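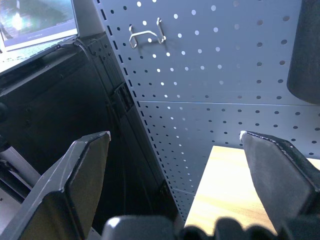 Im April war ich zum ersten Mal beim Illach-Rundlauf dabei. Die Strecke hat 258 Kilometer und ist in 3 Etappen geteilt, dazwischen liegt jeweils eine Nacht in der Turnhalle. Ich wollte vor allem wissen, ob mein Knie das mitmacht.

## Erste Etappe

Start war um sechs Uhr früh. Bis zur Brücke bei Arnel lief ich mit Patricio Cisternas, der ein gleichmäßiges Tempo vorgab. Danach ging es auf Forstwegen bergauf, und ich ließ ihn ziehen. Die Verpflegung bestand aus Brühe, Kartoffeln und Salz. Gegen Mittag hatte ich auf nichts davon Lust und habe trotzdem gegessen.

## Zweite Etappe

Schlecht geschlafen, die Waden hart. Am ersten Anstieg bin ich nur gegangen. Bei Kilometer 7 habe ich die Schuhe neu geschnürt, weil der linke am Spann drückte – das hätte ich schon am Vortag machen sollen. Am Nachmittag lief es dann besser als erwartet, und ich kam noch bei Tageslicht in die Halle.

## Dritte Etappe

Die letzten Stunden waren flach, geradeaus und windig. Das Knie meldete sich auf dem Asphalt, wurde aber nicht schlimmer. Patricio war lange vor mir im Ziel und saß schon umgezogen auf der Treppe.

Was ich ändern würde: weniger Gel, mehr Brot. Ein zweites Paar Schuhe, eine halbe Nummer größer. Die Stirnlampe von Wuko hat gereicht, die Ersatzbatterien blieben im Beutel.

Für den Herbst überlege ich, mich für den Aravena anzumelden, das sind 300 Kilometer. Vorher will ich das Knie anschauen lassen.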